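Labels, lamps and start poses: notes on our cell rules

February 17, 2019

We revised the written rules for the Fillstead room last month and I have been asked twice now why the document got shorter. The old version ran to 54 numbered rules, many inherited from the Madholm site, where the arms are bolted down behind fencing. Very few of those applied to a two-armed machine working at ordinary tables with people walking past. The new one has 20. What follows is a commentary on the ones that caused argument.

Rule 3, identification. Every end effector carries its label on an outward face, readable without moving the arm. At Madholm the labels were on the palm side, so reading a serial number meant jogging the wrist under power with somebody's head close to it. If a replacement hand arrives with the label somewhere awkward, copy the number into the Jener log before fitting and note the side (left or right, as seen from the robot). Do not cover the original with tape. We lost a warranty claim that way.

Rule 4, status lamp. The lamp on the wrist tells you the state of that module and nothing else. It does not tell you that the arm is safe to approach. The old wording said "check lamp before entering", and people reasonably took it as permission. Permission now comes from the stop being pressed and the operator saying so out loud. I would have liked an interlock on the door as well – that is a budget question, and it has been put off until May.

Rule 7, start pose. Fingers open, wrist upright, hand clear of the table edge before any task script is loaded. The Saha controller will accept a start from almost any pose and will plan its first move from there, sometimes straight across the work surface. We found 454 logged starts from poses nobody had written down. Most did no harm, but the runs could not be compared with each other, and the data had to be set aside.

Rule 9, loose paper. This was the longest discussion. A book has an edge the fingers can get behind. A single sheet lying flat does not, and the usual failure is that the fingertips press down and drag. For that reason the force limit for sheets is set separately from the limit for books, and a script that handles both has to switch between them explicitly. Stacks count as books only if they are bound or stapled.

Rule 11, receiving furniture. Anything the robot is meant to put objects into (racks, trays, organisers) starts empty and is recorded in position before the first run. If it gets knocked, stop and re-record. Do not push it back by eye.
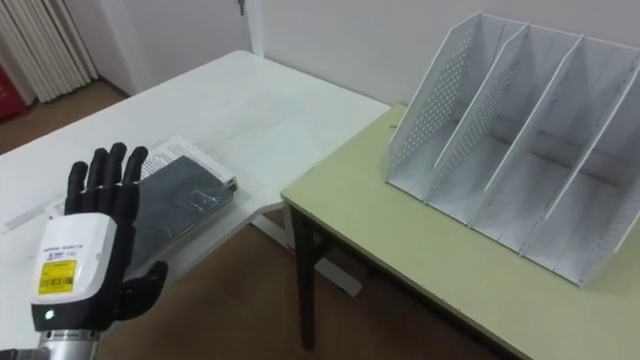 Filing task: hand raised, book and papers on the white table, empty organiser on the other one.

Two tables of different makes bring their own trouble. Measure each surface separately, even if they look level, and measure again after the floor has been cleaned. A raised rim also needs to go into the collision model, as a placing move that comes in low will catch it.

Rule 14, which covers who may edit force limits, is still in draft. The current text says "the operator on shift", and I think that is too loose. I will post the wording when it is settled.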